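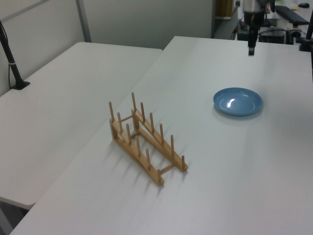
図1 皿立てタスクの作業台。木製の水切りラックと淡い青色の皿、上方に黒色グリッパ。

サイト内を検索 キーワードを入力

評価レビュー：模倣学習パッケージ「Plolden」による皿立て動作
2023年10月3日　Gyula Nyitrai

Ploldenは、Kunmontが配布している模倣学習用のソフトウェア一式である。遠隔操作で集めた実演データから拡散モデル型の方策を学習し、固定カメラ画像と関節角を入力として手先軌道を16ステップ単位で出力する。本稿では、平置きの皿を把持し、ラックのペグ間に立てるタスクで使用した結果を述べる。

対象物
ラックは左右の基部レールに縦ペグが並び、奥側が高く手前へ向かって下がる形状のもの。ペグの高さが位置によって異なるため、挿入の高さを一定値で決め打ちすると奥側で接触が起きる。皿は縁の立ち上がった浅い丸皿で、平らに置いた状態では指先を差し込む余地が小さい。天板は白色で、皿との輝度差はあまり大きくない。

学習条件
実演はFanni SomogyiとAnikó Papの2名が収集した。総数は452件、うち41件は把持のやり直しを含む。やり直しを除外するかどうかは設定ファイルで切り替えられるが、初期値は「除外」であり、説明書には記載がない。両条件で学習し、以下では除外しない側を主条件とする。

試行結果
主条件では803回の試行中、皿がペグ間に自立した状態で終了したものを成功とし、成功率は78.2％であった。除外条件では同じ回数で69.7％にとどまった。失敗の内訳を見ると、主条件では挿入時のペグ接触が最も多く、除外条件では把持の失敗が最も多い。縁を一度つかみ損ねたあとの復帰動作が学習データに含まれるか否かで、この差はおおむね説明できると考えている。ただし学習の乱数種は各条件1種類のみで、種によるばらつきは評価していない。

照明の影響
皿の内面には天井灯の反射が入る。6月の予備試験では、反射位置が縁に近い配置で把持点が内側へずれる傾向を確認した。輝度の拡張処理を有効にするとずれは減るが、完全にはなくならない。艶消しの皿では未確認である。

使用感
導入は容易で、依存関係の衝突はなかった。データ変換ツールは時刻同期のずれを警告するだけで補正しない。Dinesh Bhatiaが作成した前処理スクリプトを併用して対処した。推論周期は安定しているが、軌道の継ぎ目で手首の姿勢に小さな段差が出ることがある。出力の重ね合わせ幅を広げると段差は目立たなくなり、その分だけ皿の位置変化への追従が遅れる。学習途中の評価機能は検証損失しか表示せず、検証損失の最も低い重みが実機で最良とは限らなかった。保存間隔を短くし、複数の重みを実機で比べる必要がある。

比較
以前使用していたMarkodgateは、挿入姿勢をルールで記述する方式である。ラックの位置が既知であれば精度はMarkodgateが上回る。ラックの向きを変えると再較正が必要になり、この点ではPloldenが扱いやすい。

評価
把持と挿入を一つの方策で扱いたい研究室には勧められる。330件以上の実演を用意できない場合、当方の環境では挿入段階の成功率が大きく落ちた。説明書の設定項目一覧は次版での改訂を望む。皿の径を変えた追試はIlona Takácsが担当し、結果は別稿に掲載する。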